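**Grip fault halts bottle trials at Hestum**

Tests of a humanoid robot at Hestum were stopped on Friday after the machine's hand failed to let go of a drinks bottle when told to. No one was hurt and nothing was spilled.

The robot was running a routine from Plumeck, the firm that writes its control software, in which it picks up a bottle, lifts it and puts it back on a table. The fault came on lift 158 of a planned 200. The release command was sent and logged, but the fingers stayed closed and the arm held its position. Staff waited 20 seconds, as the test rules require, then pressed the emergency stop.

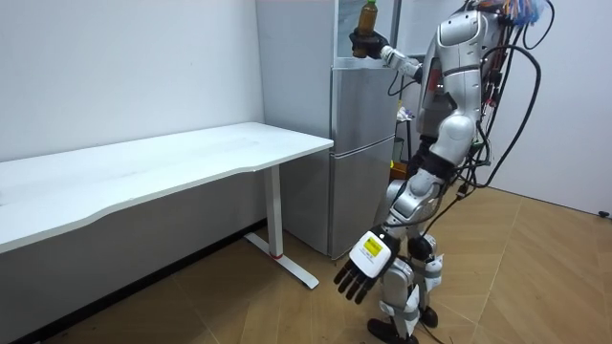 *A bottle held aloft during the Hestum trials.*

Plumeck said the log showed the hand reporting itself open while the motor current showed that it was still gripping. The firm suspects a position sensor in one of the finger joints. The hand has been sent to Žukauskas, the workshop that services it, and a spare will be fitted in the meantime.

A similar fault was recorded in January at the Selon site, where it cleared after a restart and was not followed up. Both sites have now been told to treat any mismatch between sensor and motor readings as a reason to stop work.

Trials will start again at half speed, with 2 people present and one of them keeping a hand on the stop button. The approach to the bottle is also being checked, in case a poor finger position adds to the load on the joint.

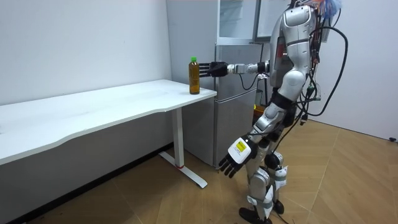 **Can the hand be opened if the power is cut?**
A release lever at the wrist opens the fingers by hand, but the object must be supported first or it will drop.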